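**Dragica Karagiannis** · April 2022

1/ Stripping down an office desktop before it goes to the parts shelf at Plutmont. Notes as I go, mostly for whoever does the next one.

2/ Pull the power cord, then hold the power button for 11 seconds. Lay the tower on its side. Panel off first, screws in a lidded tray.

3/ RAM before CPU. Open the clips at the ends of the slot and lift the module straight up. Bag it by capacity.

4/ CPU: lever down and out, then up. Frame follows. Lift the chip vertically and keep your fingers off the pads. Old paste comes off with isopropyl and a lint-free wipe.

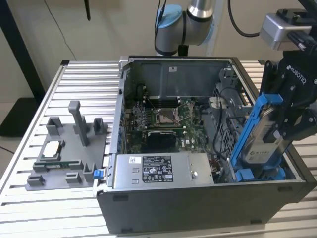 5/ Leave the lever up until the socket cover is on. A bent pin in there means the whole board goes to scrap.

6/ Dell boards: check the power connectors before assuming a standard supply will fit. Some will, some need an adapter. Write the part number on the bag.

7/ Card and power supply come out last. Supplies go to Tapley for load testing at 20 and 80 percent.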